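Cable strain relief on the Westley cell

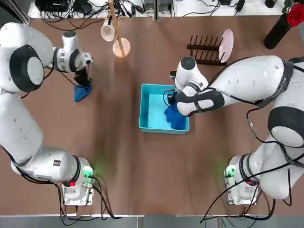 Most of the faults I logged on the two-arm cell since April came from the cabling. The arms themselves have been fine. The 29 stops in the log break down badly: 4 were gripper faults, the rest were dropped comms at the wrist or the base. The long upper segment on the right arm is held with black straps, with a sleeve near the wrist, and that part of the run has given no trouble. The weak spot is lower down, where the cables loop toward the base and go over the metal strip at the front of the table. Every reach into the bin pulls on that loop.

I changed three things. The loop at the right base is longer now, enough that it stays slack at full reach. The connectors at both bases were reseated and marked with paint pen so a backed-out plug shows. I also stopped trusting the green light on the base as a health check - it stays green through a short dropout, and the only record is code 764 in the controller log.

After that I ran the cloth task with both arms for six hours at Ovthorpe and got no stops. The Mollness cell has the same routing and gets the same change next. Kurian straps are on order, the wider ones. The strip edge still needs a rubber trim before I call it finished.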